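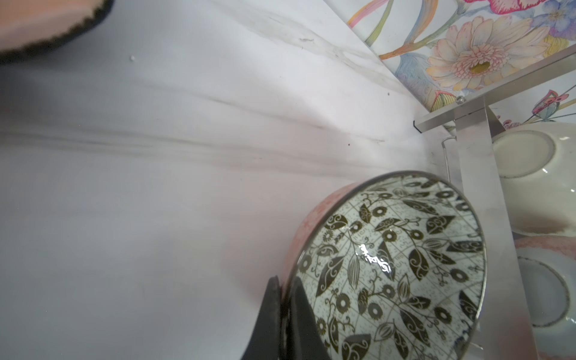

Figure 4a. Botanical print on the inside of a glazed bowl, with a dark rim at the lip.

Open Textbooks / Surface Design

Search this book Go

Chapter 4
Repeat, Scale, and Ground

A printed pattern has three parts that can be specified separately: the motif, the repeat, and the ground. The motif is the drawn element. The repeat is the rule by which the motif is copied across a surface. The ground is whatever remains between the copies. Earlier chapters dealt with drawing the motif. This chapter deals with the other two, and with the relation between motif size and the size of the object that carries it.

The unit of a repeat is called the tile. In a block repeat, tiles are set in straight rows and columns. In a half-drop repeat, each column is shifted down by half the height of the tile. The half-drop hides the column edges well and is the usual choice for large florals. Its cost is waste. When wallpaper is cut to match at the seams, each length may lose up to one half of a tile in height, depending on the height of the wall. 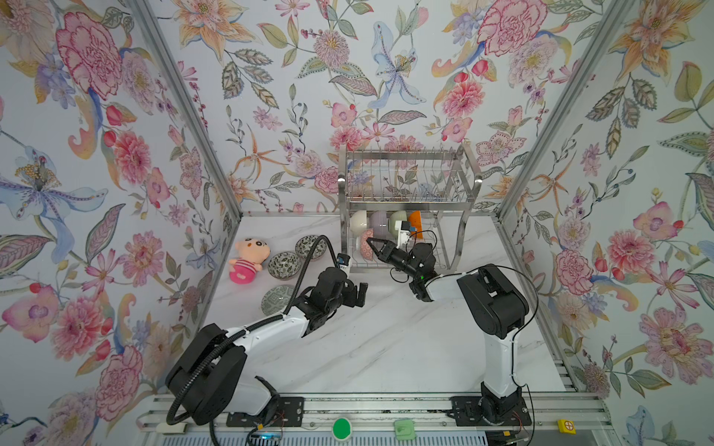 Figure 4b. Large-scale floral wallpaper continued across adjoining walls.

Scale is stated as the ratio of motif width to the shortest visible width of the surface. A low ratio reads as texture at normal viewing distance. A high ratio reads as a set of separate objects, and the eye then looks for copies. Designers working at high ratios therefore draw several versions of the same flower and place them far apart within the tile. The Dostutel sample book, used for the exercises on page 266, includes one floral drawn at both ratios so that the effect can be compared directly.

4.2 Ground

Ground is measured as the share of the tile left unprinted. The Flerex sheet in the exercises has a ground of 33 percent. Patterns with less ground than this are called packed. A packed pattern tolerates small errors of registration, while an open pattern shows them. Ground color also changes the apparent color of the motif. A pale gray ground will make a pink motif look warmer than a cream ground does.

Plain surfaces are treated here as the limiting case, with a ground of 100 percent. They are part of the scheme and must be specified along with the patterned ones.

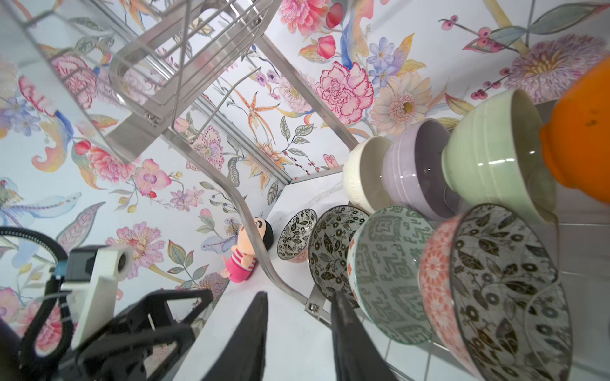
Figure 4c. Solid-colored bowls in a two-tier rack, with floral paper on the walls behind.

4.3 Curved surfaces

A flat tile can't be laid on a bowl without stretching or cutting. Transfer sheets for deep forms are slit from the outer edge toward the center, and the cuts are placed where the motif is thin. A band at the rim avoids the problem, as it needs no tile at all and covers the point where the cuts would end. 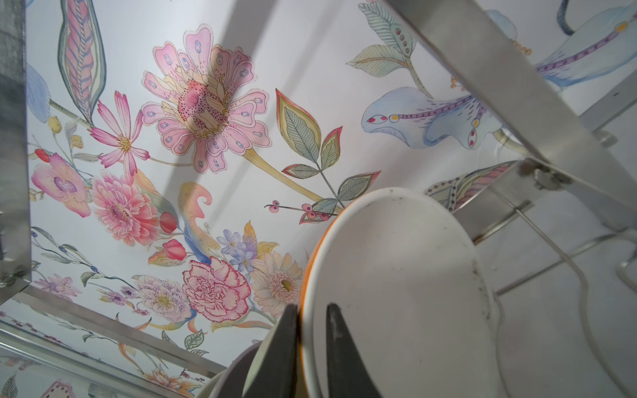 Mitali Siddiqui: Section 4.3 should say that a band still has a join. On a narrow rim line the overlap shows as a darker spot, and my students lose marks for it every January. Could the exercise ask for the position of the join as well?

2 comments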